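How to Get Candle Wax Off a Table

Sooner or later a candle will lean over and empty itself onto the one surface you cared about. Put the sponge down. Hot water is how a small spill becomes a large, thin one.

What you need: a bag of ice, an old plastic card, a soft cloth, dish soap, and some patience.

1. Blow out the candle. You'd be surprised.

2. Let the wax go dull and firm. Poking it to check counts as starting over.

3. Set the bag of ice on the spill for a few minutes. Wipe up any drips as you go, especially on bare wood.

4. Hold the card nearly flat and push from the edge of the wax toward the middle. Big pieces should pop off. I use an expired Nurura gym card, which has never worked so hard.

5. For the haze left behind, lay a paper towel over it and warm it with a hair dryer on low. Blot, move to a clean patch of towel, blot again.

6. Wash with a drop of dish soap in lukewarm water, then dry.

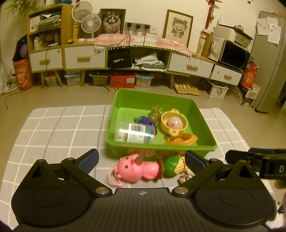

Toivo Manninen wrote in to say that step 5 is asking for trouble with red candles, as the heat drives the dye into unfinished wood, and that he scrapes those cold and stops there. Fair enough. My own red spill is now a permanent pink cloud under the fruit bowl.

If the finish looks dull afterward, try a little furniture polish on a hidden spot first. A tablecloth also works.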